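I have been building websites for small clients for long enough to have a drawer of old business cards from firms that no longer exist, and the argument I keep having is the same one. A client wants a new site. They have seen somebody else's new site and theirs looks old beside it. They have a budget, they have a month in mind, usually November so it is done before Christmas, and they want to talk about colours. I want to talk about who is going to own it afterwards, meaning who holds the passwords, who pays the renewals and who can change a phone number without ringing me.

My view is that most small organisations should spend less on the design of a website and more on being able to look after it. I sell design, so this is not a view that makes me money.

Take Temo, which is a two-person upholstery business. When Mariann Mészáros came to me, her site was only a few years old and perfectly pleasant to look at. It had a big photograph of a chair, a form and a page of prices. The prices were wrong. They had been wrong for so long that she had started telling people on the phone to ignore them. She couldn't change them because the man who built the site had set it up under his own account and had since gone to work for somebody else. He was friendly enough about it when she got hold of him, but he took weeks to answer and he charged her for a minimum of 4 hours each time.

She asked me for a redesign. What she needed was access. We got the domain moved into her name, which took longer than it should have, and then the hosting, and then I gave her a login and sat with her while she changed the prices herself. The whole thing cost her £480 and the site looked exactly as it had before. She was a little disappointed, I think, that there was nothing to show people.

I understand that disappointment. A redesign gives you a day when it goes live and you can send the link round. Getting your own domain back gives you an email from a registrar.

The trade is set up to sell the first and skip the second. Look at how designers present themselves, me included. We have portfolios full of home pages. The home page is shown at the moment of launch, on a clean screen, with the photographs the client paid for and the text somebody edited. What you never see in a portfolio is the same site two years on, when the opening hours have been changed by adding a line in capitals at the top, the news section stops at a summer fair, and the staff page has three people on it who have left. I went back through 21 of my own past projects last winter and looked at each one as it stood that evening. I would be happy to show a stranger fewer than half of them.

Some of that is the clients' doing, but a good part of it is mine. I had built things that were awkward to edit. I had used layouts that only worked if every heading was short and every photograph was wide. As soon as a real person put in a long heading and a tall photograph the page fell apart, so they stopped adding things. That is a design failure, and it is one that doesn't appear until the designer has been paid.
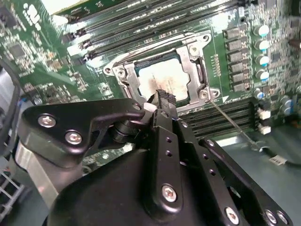 *Processor and memory slots on a server board.*

The same thing goes on with hosting. Most of my clients have no idea where their website is, and in the ordinary run of things they shouldn't have to. But they should know the name of the company, what it costs, and which card it is charged to. I have known three sites vanish for no grander reason than an expired bank card. One of them belonged to a language school called Delaunay, and it disappeared in the week when people were meant to be enrolling. The reminder emails had gone to the address of an office manager who had retired. The site itself was fine and came back within the afternoon once somebody paid, but the phone had been quiet for days before anyone thought to look.

There is a counter-argument, and I should give it properly, as I heard it from someone whose work I respect. Zübeyde Yazıcı runs a studio called Zakia, and she thinks I have this the wrong way round. Her position is that small organisations will never maintain their own websites, whatever you give them. They haven't got the time, and it is unkind to hand them a manual and pretend otherwise. Better to charge a monthly fee, do all of it for them, and build something handsome that brings in enough work to cover the fee. Her clients don't know their passwords and don't want to. She answers emails the same day. Their sites are, I have to admit, in better order than mine.

I think she is right about her clients. They are mostly solicitors and dentists, firms with a regular income, for whom a monthly bill is just another bill. And she is reliable, which is the part of her argument that can't be copied by simply adopting it. The man who built Mariann's site would have described himself in much the same terms. The arrangement depends on the person, and the client has no way of judging that at the start, when everyone is answering emails the same day.

So even where somebody else does all the work, I would still want the client to hold the domain in their own name. Zübeyde agrees with that much. She keeps a sheet for each client with the registrar, the host, the renewal dates and a line saying what happens if she is ill, and she posts it to them on paper. I have copied that from her and I'd recommend it to anyone in the trade.

Where we still differ is on how much a plain site can do. She believes people judge a business by its website in the first few seconds and that a dated one costs you work. I'm sure it does in some lines. If you sell wedding photography, your site had better be beautiful. But most of the people I work for are being looked up by somebody who already has the name. They have been told to try Temo about the armchair. They want to know where it is, when it is open, roughly what it costs and whether the thing is still going. A plain page that answers those four points and was obviously touched this year will do better for them than a lovely one with last year's Christmas hours on it.

The clearest case I have is Jilen, a small choir. They had been quoted a sum for a new website that would have taken most of their subscriptions for the year. It included an animated header, a members' area and a shop. They have nothing to sell apart from tickets, and people buy those at the door. I talked them into a single page. It has the date of the next concert, the place, the ticket price, one photograph of them singing and an email address. The secretary changes it from her phone. Every few months someone in the choir says it looks a bit bare, and she asks them what they would like added, and so far it has been a second photograph.

I don't offer it as a model for everybody. A choir can be bare in a way that a furniture maker perhaps can't. But I notice that it is the only site of mine that has never once been out of date when I have looked at it.

If you are about to commission a website, I would ask the designer some dull questions before you see any drawings. Whose name will the domain be in? Can I watch you change a price, and then can I do it while you watch? What will it cost in the third year, when nothing is being built? Who do I ring if you stop answering? A good designer will have answers ready and won't mind giving them. One who steers you back to the mood board may still be a good designer, but I would want the answers in writing before paying a deposit.

And ask to see something old. Any designer can show you last month's launch. Ask for a site they finished a few years ago that is still being used, and go and look at it on your own at home, on your phone, and see whether the opening hours are right. I have started sending people that kind of link myself, before they ask. It has cost me at least 2 jobs that I know of, both to people with better portfolios, and the choir's page is the one I send most.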